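Notes on call lists after a year at Findmont

15th June

The outbound list I inherited from Grecu had 1,882 rows. After removing exact duplicates it had 1,872, which looked clean and was misleading. Exact matching only catches records that were typed the same way twice. Most of ours were typed by different reps, in different moods.

So I matched on phone number alone, stripped of spaces and country prefix, and then on postal address. That left 1,199 accounts. The rest were branch offices sharing a switchboard, old trading names, and one lumber yard in Callthorpe entered under every manager it ever had. 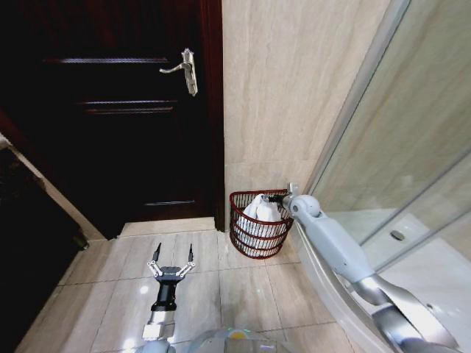 Dark wood door, lever handle.

Stela Cârstea, who runs the desk next to mine, asked whether fewer records meant fewer sales. Our connect rate went up, but I would not read much into it. We changed the calling window in the same month, from early afternoon to mid-morning, and I did not keep a control group. I should have.

Two settings in Jundex are worth checking if you use it. The merge tool keeps the oldest record by default, so recent call notes drop into an archive field that reps can't see. Also, the callback timer resets on merge. We had 82 callbacks come due at once in November, and Arnaldo Baptista took most of them.

Next job is the "do not call" flag, stored in three places – two of them free text. I have a script that reads all three and takes the strictest value. It still misses "pls stop ringing".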